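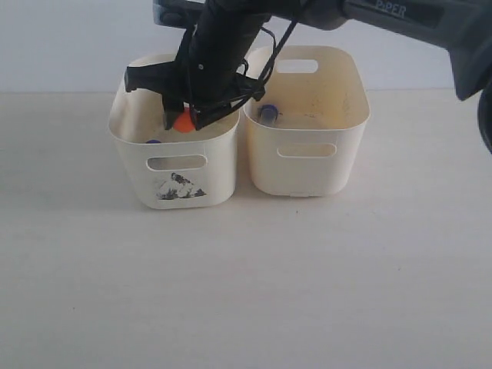
Figure 1. The two storage baskets side by side on the tabletop, with an orange ball in the left basket.

2.3 Baskets

Two cream-colored plastic baskets were used for the sorting layout. Both have an oval handle slot below the rim. The left basket carries a dark printed graphic on its front wall and the right one is set slightly further back, with a small gap between the two. The gap was kept in all layouts so that either basket could be lifted out by its slots without moving the other.

The inner walls of the right basket show faint yellowish-brown stains and scuff marks. Washing with dish soap did not remove them. They were left as they were, and the basket was kept in use.

2.4 Sorting rule

The toy stock at the Tardale playroom was listed in May and came to 1,767 pieces, most of them building blocks. Blocks were excluded from this part of the project. The remaining items were grouped into 28 types. A type was assigned to the basket layout if a single piece could be held in one hand and had no loose parts. 13 types met the rule. The rest went to shelf bins (Section 3).

Balls and small rounded toys go in the left basket. Soft and flat items go in the right basket. Mixed items are placed by their largest piece.

2.5 Fill height

Fill height was measured from the basket floor with a steel ruler. At more than 8 cm, balls rolled over the rim when the basket was slid along the table. The limit was set at that value for the left basket. No limit was set for the right basket.

The flared walls cause round items to collect at the center of the floor. A small piece lying under a ball is hard to see from the front, and the handle slot is too high to help. The Naline layout, which uses shallow trays, does not have this problem but takes up more of the table. A comparison of the two is given in Table 4.

2.6 Open points

Lids were not tested. Labels for the front walls are still to be made; on the left basket the label has to clear the printed graphic.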